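Grodadent wool wash, the bottle of 755 ml: my review after one winter

I bought this liquid in May of last year, when my old one was no longer sold in the shop near my house. I have now finished two bottles, so I think I can write something useful. I wash sweaters, two thin blankets and many socks. I do not have a machine at home, so everything goes to the shared laundry room.
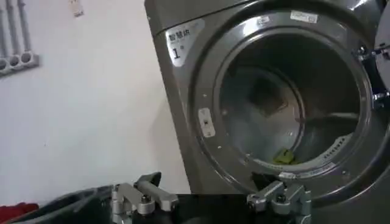 Home Care Letter, No. 100

The smell is weak and a little like soap from a hotel. I like this. The wash from Rutetti, which I used before, stayed in the wool for days and my head hurt from it. With Grodadent the smell is gone when the sweater is dry.

The cap is the worst part. The lines inside are the same color as the plastic, and in the evening I cannot read them. I made my own line with a marker — it is still there after all these months. 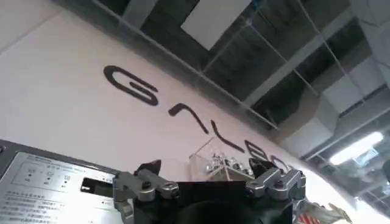 For the dirt I am mostly satisfied. Coffee came out of a light sweater the first time. Oil from the kitchen did not, and I had to rub it by hand with a drop of the liquid and leave it for an hour. The label promises that this is not necessary. I think the label is too brave.

My gray cardigan, which is a cheap one, became softer. The good one from Luradlow stayed the same as before, and I was glad, as it is easy to make such a thing smaller by mistake.

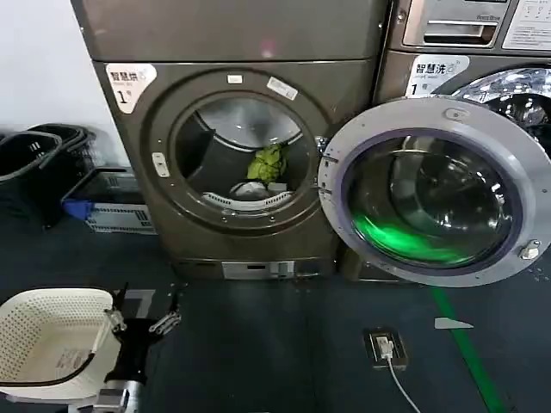
I must say also that it makes little foam. In the beginning I put more because of this, and then the socks felt sticky and I washed them again with only water. Please follow the amount on the bottle. It is enough.
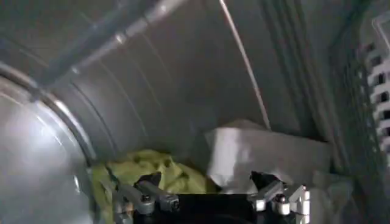

Price and where to buy

I order it from Tsang, article 3294. The refill bag is cheaper, but it is difficult to pour without a funnel. I will buy the bottle again, and I hope they change the cap.

Written 19/07/2026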